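Consumer Watch | Cars & Repairs

We use cookies to improve your visit. By continuing to read, you accept our cookie policy.

The extended warranty that fixes everything except your car

Several readers in Brallthorpe have forwarded us the same mailer this month. It comes in a pale yellow envelope marked "second notice" (none of them remembers a first), and it says coverage on their vehicle is about to run out. The company behind it is Wendow, which sells service contracts for cars past their factory warranty. 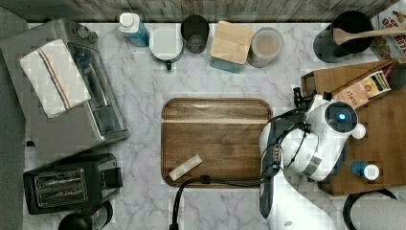
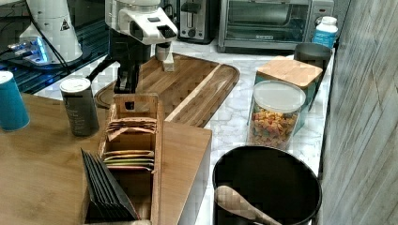 I called the number on the mailer and asked for the full contract before paying. The agent offered a brochure. I asked again and was told the contract would come after the first payment, with a "review period" in which I could cancel. I have heard that line before, and I'd like to see how long the refund takes.

A reader did send me her copy. The brochure promises "bumper to bumper peace of mind." The contract has two pages of what is covered and a good deal more of what isn't. Seals and gaskets are out unless they fail along with a covered part. So is any damage from overheating, whatever caused it. Wendow can also turn down a claim if you can't show receipts for every oil change, and it doesn't say whether a do-it-yourself change counts.

Her claim was for a transmission repair quoted at $3000. Wendow offered $600, citing "prior wear" on a car with a lot of miles on it. Isn't that the kind of car it sells these plans for? She also paid a $200 deductible, and she paid the shop to take the transmission apart so an inspector could look at it.

The plan is handled by an outside administrator called Fureck. When I asked Wendow about the claim, I was sent to Fureck. Fureck said it only applies the terms and sent me back to Wendow. I left messages with both and will print whatever I get.

The dealership on the east side, Heydari Motors, has offered the same plan at the finance desk. A manager there told me customers are "generally happy." He didn't have a number for how many had filed a claim.

If you got the mailer, ask for the contract in writing before you give them a card number. If you already bought a plan and had a claim paid in full, write to me. I'd be glad to hear of one.

Related items
Does your shop have to give back the old parts?
Reading a tow bill line by line
What "certified" means on a used car lot
Readers write: the brake job that took a month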